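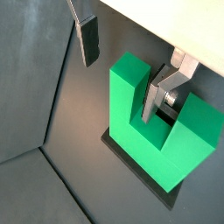
Selamawit Gudeta, challenge coordinator, Brineck Card Swap

Print | E-mail

Call for makers: the winter round robin

We are looking for people who own more cardstock than is reasonable and would like to be given deadlines about it.

The Brineck Card Swap is a mail-based exchange of handmade greeting cards. You sign up for a season, you get a theme every two weeks, you make three cards, you put them in an envelope, and some time later an envelope comes back with three cards made by people whose scoring is straighter than yours. We have been at this long enough that our spare room holds 410 cards nobody claimed, most of them birthday, a worrying number of them owls.

The last round had 97 makers. We lost a few to babies, one to quilting and one to a dispute over glitter that I have been asked not to reopen. So there are spaces, and the new season begins in December whether we fill them or not.

What you would be doing

Three cards per theme, six themes. Cards should be about the size of a card. (The person who sent us a door hanger knows who she is, and it was a very good door hanger.) At least one technique per card beyond "I stuck a thing on a thing." Embossing, stamping, die cutting, quilling, paper piecing, watercolor, stitching and iris folding all count. Stickers count if you look a little ashamed.

Inside should be blank or close to it, so the person who gets your card can send it on. Put your name and the stamp or die maker, if you remember it, on the back in pencil.
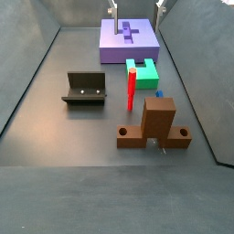

Lavender block with a plus-shaped recess, upper center.

Themes for the season

1. One color, and we do mean one. Cream and white are two colors. I have had this argument.
2. Shapes inside shapes. Apertures, windows, inlays, a circle cut out of a square cut out of whatever was left.
3. For somebody you owe a thank-you note from last year.
4. Brown paper and string, minus the song.
5. No patterned paper. Bring tissues.
6. Use the scrap. Anything under three inches that you have been keeping since before your current address.

Ignacio Gallardo picks the themes and will take complaints about them. He writes back in fountain pen and at length, so think about how much you mind.

Who we want

Beginners, please. We have plenty of experts, and they are starting to do things with hinges. If you have made a dozen cards and liked four of them, you are about where most of us were. You do need to be able to cut a straight line, or own something that cuts it for you, and you do need to get to a mailbox.

We also need two people for the design team, a grand title for those who make a sample card early so the rest of us have something to be intimidated by. You would do one sample per theme, photographed in daylight, plus a short note on how it was done. Please do not write "simply add a bow." There is nothing simple about the bow.

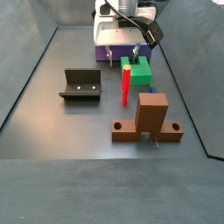
Fingers spread, right-hand tip in the notch of the green block.

What you get

Eighteen cards you did not make. A list of who made them. A monthly letter from me. Design team members also get a box of supplies at the start of the season, packed by hand at the Figueroa Street room and so containing whatever was nearest.

There is no pay. I put that in its own paragraph because last time I tucked it in at the end of one and got a letter.

What it costs

Your postage, and $12 for the season, which covers return envelopes and the room. If $12 is a nuisance right now, say so on the form and leave the box empty.

How to apply

Mail one card you have made to the Cullby post office box with a note telling us your name, how long you have been at this, and which of the six themes you dread. The card does not need to be your best. We read more than 70 applications last year and the ones I remember came with a fingerprint in the ink.

Design team applicants, send two cards and a photo of a third. Put "DT" on the envelope, lower left, or it goes into the main pile and I will not find it until spring.

Cards sent with applications can't be returned. They join the 410, where they will be among friends.

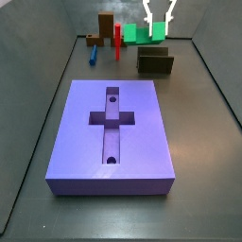
Cross-shaped recess, violet block.

Questions

Is there an age limit? Twelve and up, with a parent's signature under 18.

Can I use a digital cutter? Yes. Half of us have an Evero and the other half have opinions.

Can I join from outside the country? Yes, if you can stand the postage.

What if I miss a deadline? You get one free pass. After that you owe Ignacio a card with a bow on it.

Sign up for our newsletter to hear about new themes. You can unsubscribe at any time.

Contact | © Brineck Card Swap | Back to top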